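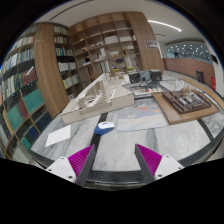

Figure 3. Wrist view from the hand-held gripper in the architecture office, with a computer mouse just beyond the two ribbed finger pads.

Sat 17 March
Abenezer Tilahun, Rosalía Carretero, Uwe Lenz

3.2 Collection in occupied rooms

Demonstrations were recorded with the Dinsa hand-held gripper, which shares its finger geometry with the gripper mounted on the arm. Operators worked in rooms that were in normal use and were told to leave the furniture and contents as they found them. The office in Figure 3 was chosen for its cluttered work surfaces. Architectural models, a printed sheet and blank paper share one marble-topped table with the object between the fingers, and the background holds full bookshelves, open cubbies and a glass wall with a dot pattern.

Each episode covers one short manipulation of a single object. The operator approaches from above or from the side, closes the fingers, moves the object to a new place on the same surface and opens the fingers again. Approach direction was left to the operator — a fixed direction in the August pilot gave policies that failed when the start pose changed. Models were treated as obstacles and never as targets.

The target for the full set was 3000 episodes. At the time of writing 1153 have passed review, and 142 were rejected. The main grounds for rejection were loss of tracking during fast wrist motion and contact between a finger and a model. Review was done by two annotators working separately, with a third deciding where they disagreed.

Pose tracking was least stable on glossy surfaces under linear ceiling lights. We kept such episodes when the recovered path was continuous from approach to release, and marked them with a quality flag that the training code can read. The effect of dropping the flagged episodes is reported in Section 5.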